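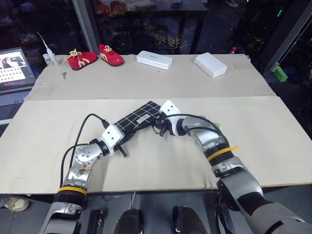

Ulta wrote in after last month's page to ask how you keep a two-arm bench usable when a whole student club is sharing it, because theirs is buried by the second session and the kids spend more time shuffling stuff than running anything. Ulta also wanted to know whether tape is a terrible idea. Well! I've been helping at our after-school robotics club long enough to have opinions on both, so grab a cuppa.

Tape first. I love it and I swear at it. Masking tape is my pick for marking home positions, and I change it before it goes gummy. Clear tape is fine for holding a seam down, but it wrinkles, and the cheap stuff leaves a film that catches every bit of fluff in the building. If you've already got the film, rub it with a dab of cooking oil, wait a bit, then go over it with dish soap and a damp rag (unplug first, please, and keep the rag well away from the arms).

Cables next -- this is where our Vodix team lost most of a term. Leave a generous loop at every joint that bends, then have one student move the arm slowly through its whole reach while another watches the loop and nothing else. If it pulls tight anywhere, give it more. Hook-and-loop straps beat zip ties every time, you can undo them with cold fingers and you won't nick a cable cutting them off. Trim the tails if they bug you. I never do.

For two-handed jobs, start with something flat and stiff. Our kids always want to begin with a tea towel and it ends in tears. A stiff board or a cutting mat is much kinder for a first handover, and you can see straight away when one side is tugging. Slow both arms right down and let the second one close before the first one lets go. We did 54 tries at this in March for the Trudesar challenge and the colour of the mat mattered more than the grip, so try a dark one on a pale bench.

Shoes make great practice objects, by the way. Old runners from the op shop, laces tied, soles scrubbed with an old toothbrush and bicarb. Boxes and cases are good too, but tape the lids shut or someone will spend seven minutes picking up the contents.

Odds and ends go along the back of the bench, never the front. Loose bolts go in a jar. We share a jar with the Muriithi group and it's always full of somebody else's washers.

Ulta, let me know how the oil trick goes on your bench. Ours took two goes near the corner.

Recent tips
Getting marker off a whiteboard table
Labelling chargers so they come home again
Soldering mats: what to wipe them with
Sorting 2,000 mixed screws on a rainy weekend
Packing the club trolley for competition day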